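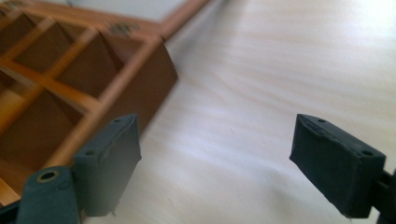
本单位行政服务处近期整理前台接待区的茶歇用品，拟将散放于抽屉内的独立包装茶包统一收纳，现就木制分格盒的使用与养护事宜向各位请教。拟用的盒子为木制，盒内以薄木隔板分成若干敞口小格，盒盖以小型金属合页与盒体相连，盖框为木质，盖内嵌有一块灰白色面板。此盒系三月份部门搬迁时由Hokberg办公点移交而来，未附任何说明书，原用途亦无从查考。

目前有以下几点不明，恳请有经验的单位或个人予以答复。其一，盒内木格未见衬垫，独立包装的茶包可否直接放入，是否需要另加衬纸。其二，盒内有一股较为明显的木料与油漆混合气味，本处已开盖放置2周，气味有所减轻，但仍可察觉，应如何处理。其三，盒子长期置于接待区木纹桌面之上，每日开合次数较多，合页处应如何保养，桌面是否需要加垫。其四，格子大小不尽相同，应按茶类摆放，还是按包装尺寸摆放，是否有通行做法可供参照。

另需说明，本处茶包每季度集中采购一次，上一批共计763包，无法全部置于盒内，其余部分存放于文件柜下层。如各位对备用茶包的存放亦有建议，请一并告知。

提问单位：Jaidee行政服务处
发布日期：2024年9月20日，星期五

Sestudmont物业服务部

贵处所提各项，现依本部历年管理接待用品的经验答复如下。

关于衬垫。凡有完整外封套的茶包，可以直接放入木格。无外封套的茶包，以及散装茶叶，不宜与漆面或木面直接接触，应先装入密封小袋或带盖小罐。如需加衬，可选用食品级白色油纸，按格底尺寸裁剪，四边各略小一线，以便取出更换。不建议使用绒布，绒布容易积存茶末，清理较为费时。

关于气味。开盖通风是正确做法，但应避免阳光直射，以防木板受热变形，隔板松脱。可在各格内放置少量竹炭包或干燥的小苏打（须以纱布包好，不得直接撒入），每3日更换一次，待气味基本消失后再行使用。清洁时应以拧干的软布擦拭，随后用干布吸去水汽，开盖晾置半日。不得使用酒精或含香精的清洁剂，前者可能损伤漆面，后者会使茶包染上异味。花草茶与香型较浓的红茶应当分格存放，最好隔开一格，若盒内气味始终不能散尽，则该盒宜改作存放文具之用，不再用于食品。

关于合页。每季度检查一次合页螺丝是否松动，如有松动，用小号螺丝刀轻轻旋紧即可，切勿用力过度，木孔一旦滑丝，修复较为困难。若螺丝已不能咬紧，可取出螺丝，在孔内填入蘸有木工胶的细竹签，待胶干透后修平，再将螺丝旋回。合页转动不畅时，可用棉签蘸取微量食品级矿物油涂于转轴处，多余油渍应当即擦净。另请提醒使用人员，开盖时应以手扶盖，缓慢放下，不得任其自行后落。盖子后方应预留足够空间，不宜紧靠墙面放置。

关于桌面。建议于盒底四角粘贴薄毡垫，可减少移动时的划痕。毡垫受潮后应及时更换，否则浅色桌面容易留下印迹。热水壶及杯具应与茶盒保持一定距离，蒸汽对木盒与茶包均属不利。

关于摆放。本部采用的办法是先看尺寸，再分茶类：较大的格子放置包装较宽的茶包，较小的格子放置窄长包装，各格之内只放一种茶，茶包竖立，标签朝向取用一侧。所放数量以手指可以顺利伸入为度，过紧则茶包外封套容易撕破。

Skorklow资料室

补充一点意见，仅供参考。我室亦有类似木盒，供19名工作人员日常取用。起初将各类茶包放满，补充时又将新茶包置于上方，以致底部茶包积压过期。后改为每周一补充一次，补充前先将余下茶包取出，新茶包置于后侧，旧茶包置于前侧，此后未再出现过期情况。

备用茶包请保留原包装盒，盒外注明到期月份，存放处应干燥避光。贵处存于文件柜下层，原则上可行，但须与墨盒、胶水等带有气味的物品分开，最好另加带盖的密封箱。存量较大时，建议适当缩短采购周期，每次少购一些。

衬纸一项，我室未曾使用，仅每月将盒内茶包全部取出，以软毛刷清扫格角茶末，未见不妥。

Hokberg后勤组

盒子确由我组移交。盒内原先存放何物，移交清单上未作记载，只登记为“木制分格盒，2件”。另一件现存于贵处何处，请核对后回复我组，以便销账。

关于茶包摆放，我组没有意见。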